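The Grip That Would Not Let Go
A two-armed kitchen-sorting cell passed every acceptance test at Sedano. Then the cable on one wrist began to fail.

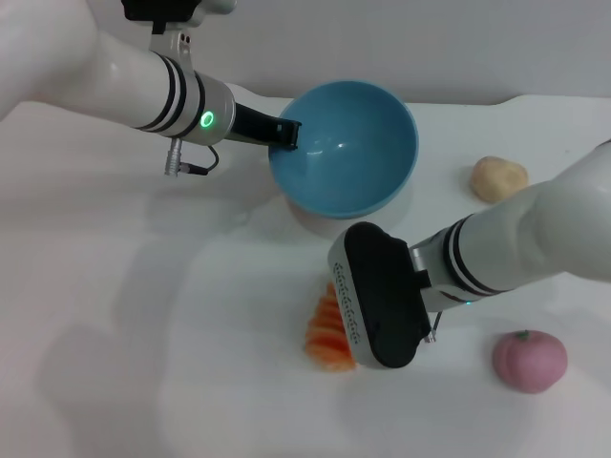

A fault that hid in the logs

The Sedano cell does simple work. Two white arms share a white table. One manages a bowl, the other picks up toy food and puts it in. The objects change from run to run: a potato, a peach, whatever the test sheet calls for. The purpose is to measure how two arms behave when they have to share a small space, and until March the answer was that they behaved well.

The first sign of trouble was a bowl that moved when it should have stayed put. The left arm is supposed to close on the rim, hold while the right arm delivers, then open and back away. In one evening run it backed away without opening. The bowl rose with the gripper, tilted, and struck the forearm of the other arm. Both arms stopped on a collision fault. The bowl was undamaged, and the operator cleared the fault and restarted.

Philomena Agyeman, who runs testing at the site, did not hear of it until the next morning. By then it had happened 3 times.

"The stop worked, so it went down as a nuisance trip," she says. "The entry said 'bowl contact, reset.' You could read that and go on with your day."

What the controller believed

Each gripper reports its finger position to the cell controller over a cable that leaves the wrist through a connector and loops back along the arm. The controller, a Takeda unit, asks for a position, waits, and moves to the next step once the reported value matches the target.

On the left arm, the reports had started to drop out. The outages were short. The controller had been set up to tolerate them by reusing the last good value for up to 400 milliseconds, a setting meant to ride out electrical noise. After that limit it should have raised a communication fault.

It did not, because of a mistake in the order of two operations. When a new command went out, the software cleared the fault timer and loaded the target position into the same field that held the last good value. If the cable dropped out at that moment, the controller compared the target with itself, found a match, and concluded that the fingers were open. The arm then lifted.

Mieczysław Walczak, a controls engineer called in from the integrator, Wilta, found the error by reading the code after two days of failing to reproduce it on the machine.

"With a good cable you need a dropout inside a very narrow window," he says. "We ran 3000 cycles on a bench unit and saw nothing. With the cable from the left arm fitted, we had it on cycle 77."

The cable itself had a cracked conductor inside the strain relief. Its jacket showed no damage. The crack opened only when the wrist was rolled toward the end of its travel, a posture the arm took when reaching for the near side of a rim. Picking up small objects from the tabletop did not require it, and the right arm, with the same cable type and the same hours, tested clean.

Why the stop was not enough

Collision detection did its job in each case. Walczak is unwilling to count that as a safe outcome. The function was rated to limit contact force on the arm. It had no bearing on what the gripper was carrying, and an object swung at the end of a moving arm can reach past the area the risk assessment had considered.

The cell is fenced during automatic runs. It is not fenced during teaching, when an operator stands at the table and steps the program at reduced speed. The same false "open" signal could have occurred then, with a hand near the bowl.

Agyeman suspended teaching on the cell the same day. Her review of older logs found further resets with similar wording, though the records did not hold enough data to tie them to the cable.

The repair

Wilta changed the software first. Commanded and measured positions now sit in separate fields, and a measured value carries a time stamp. A stale value cannot satisfy a move condition. The arm also waits for two fresh readings after the fingers open before it may lift.

The cable was rerouted with a wider loop at the wrist, and the roll angle at the rim was reduced by shifting the bowl on the table. Wrist cables are now flexed through full travel under a continuity test at each service.

The last change was to the fault screen. An operator who resets a collision must record which gripper was closed and what it held. Sukari, the company that owns the site, has applied the same rule to its other cells. Agyeman reads the entries each morning before the first run is released.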